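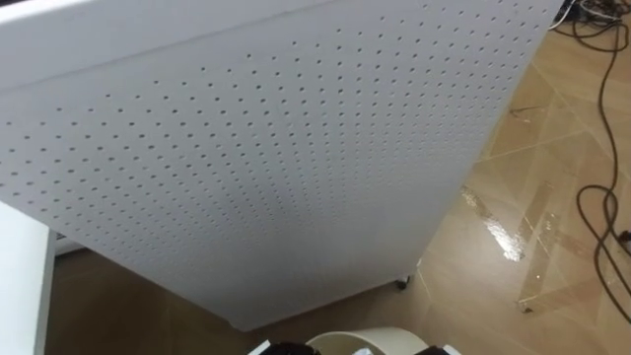 Brollent opened its Flenstead site to visitors in May, and I went along for the afternoon session. Entry was free and there were about 40 of us, split into groups at the door. Ours was led by Clive Oakley, who looks after the rooms and the equipment in them.

We started with storage. Clive likes pegboard on castors and would have it everywhere. Most of the questions were about weight, and he said to keep heavy items low.

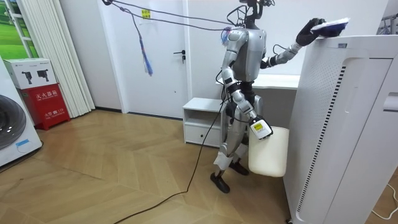

Cleaning got more time than I had expected. The small room with the herringbone floor is done with a cloth and a white bucket, and the top of the air purifier is wiped along with everything else. Chelsea Sugden asked about filters. They are changed every 5 months. 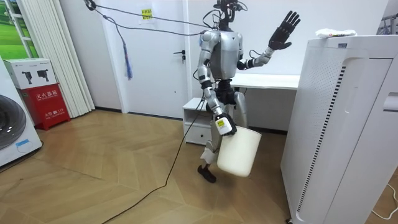
The white furniture shows marks, Clive said, but he would choose it again. Tea was at four. Parking is behind the building and fills up early.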